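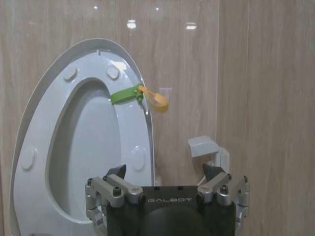
Toilet seat up, with the green tag and orange-yellow loop on the ring.

Bathroom Robot Planning: Common Questions

How much should we budget?
Driltero quotes by site. Set aside 20 percent of the quote for spare fingertips, mounts and staff training. The Sidar building budgeted for none of these and had to ask again in November.

Do we have to change the seats?
No. A clip-on tag with a loop costs little and comes off again. Order 5 extra.

How many bathrooms can one unit cover?
Plan on seven per shift. Branden has 117 rooms and is buying in stages.

What should we check before ordering?
Measure the floor between the shower door and the toilet, with the door open and closed.

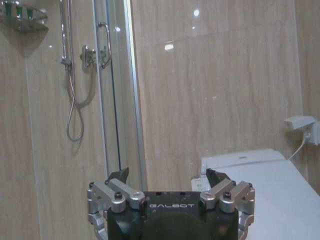

Write down where the outlets are and how any cords run. Note glossy wall panels and clear glass too, and send the list with your order form.

Can we rent first?
Yes, through Mohamedi. Rent paid in the first term comes off the purchase price.

Last updated 15 October 2023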